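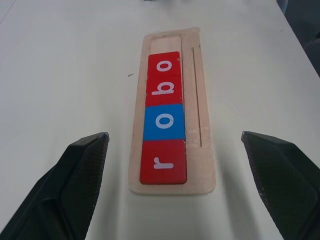 Hi, and welcome to our good-practice page! I'm Shoshana Iwasaki, and I look after the house rules for small arm work at Skindach. We used to keep these in a binder that lived on top of a filing cabinet in Naloldale, and people only opened it when something had already gone sideways. So I've been moving them online a page at a time, with a picture to go with the notes. This one covers tabletop pick-and-place with small parts, which at our bench means letter tiles, pegs and anything else you could lose in a sweater sleeve.

It's the September 2018 version. Myfanwy Pritchard and I went through the old wording together and threw out plenty (sorry, Renato, the paragraph on extension cords has moved to the electrical page).

**Setting up a tile run**

- Spell the word the same way every time. Ours is "robot", one letter per tile, and the tray holds them end to end. The opening picture has r, o, b and o in, with the far slot still free for the last letter.
- Start with the fingers open and wide of the tray. If you have to squint to decide whether there's clearance, there isn't enough – back off and set the start pose again.
- Wipe the tabletop before the first run and look for crumbs and bits of tape. Light tables are great for this, you see every speck!
- Check the finger pads too. I like a soft brush for the textured side, and Mei Nguyen-Tran swears by a dry cloth. Either is fine, just no solvents.

**While it's running**

- One person runs the arm and one person watches, so 2 people for any new program. Once a program has been signed off you can run it alone.
- The watcher holds the stop button. Holds it, please. Having it "right over there by the monitor" doesn't count.
- Hands stay off the table until the arm is paused and you've said "paused" out loud. It feels silly for the first week and then you do it at home with the blender.
- A tile that lands crooked gets left alone until the run ends. I know it's tempting to nudge it.

**Signing off**

We ask for 30 runs in a row with the same program and the same start pose, and 95 percent of the tiles seated flat. Write down the misses with the letter and the slot. "Mostly fine" was a real entry in the old log and I'd love never to read it again.

Sunita Quintanilla keeps the log sheets, so send finished ones to her. The pegboard page is next, and I'm hoping to have it up in November.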